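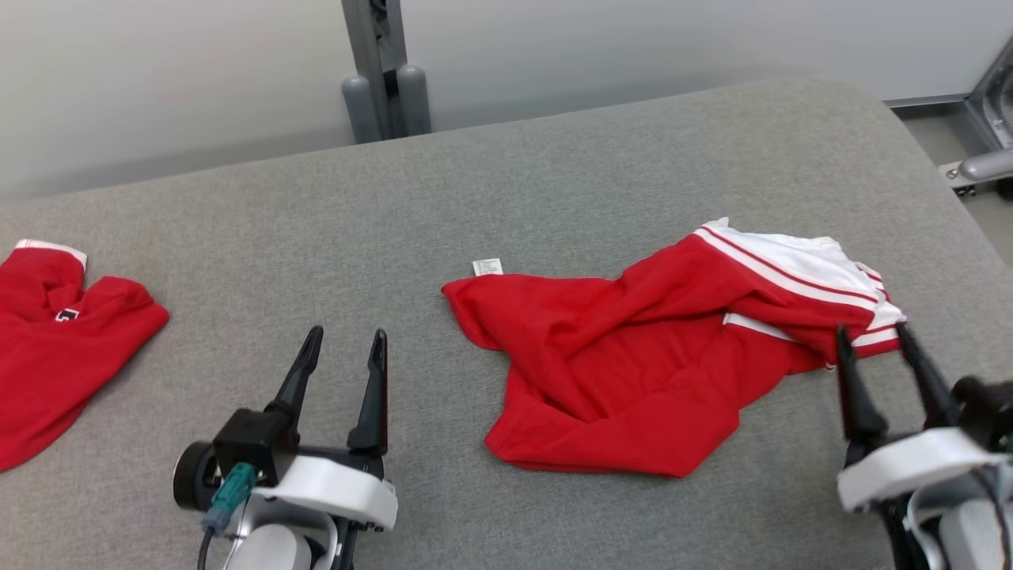

When does preseason start, and can supporters come and watch?

Training opens in the first week of July at the Kullaleo ground, and the Thursday-style open evenings we ran last year are back, so come along, bring a folding chair and stay as long as you like.

It has been a funny old spring for all of us who follow Åberg. We finished the league in May with a 2-2 draw that had everything in it, including a late equalizer that I am told could be heard from the bus stop, and I think most of us walked home feeling that this team is closer to a top spot than the table says. The defense looked settled by the end, the midfield was finally passing the ball forward, and young players were getting real minutes in games that mattered (more of that, please!).

Hjørdis Hedlund stays on as head coach, which will please everybody who stood behind the bench last season and heard how calmly she talks her players through a bad ten minutes. She has a squad of 19 to work with for now and would still like a left back and one more forward before the opening match. Our first friendly is at home against Pralell, who beat us twice last year and will surely remind us of it.

Season tickets cost 200 for adults and 50 for anyone under 16, the same as before, and you can pay at the clubhouse window on any training evening. If you had a seat last season we are holding it for you until the Pralell match, so do let us know either way, and say hello when you come by.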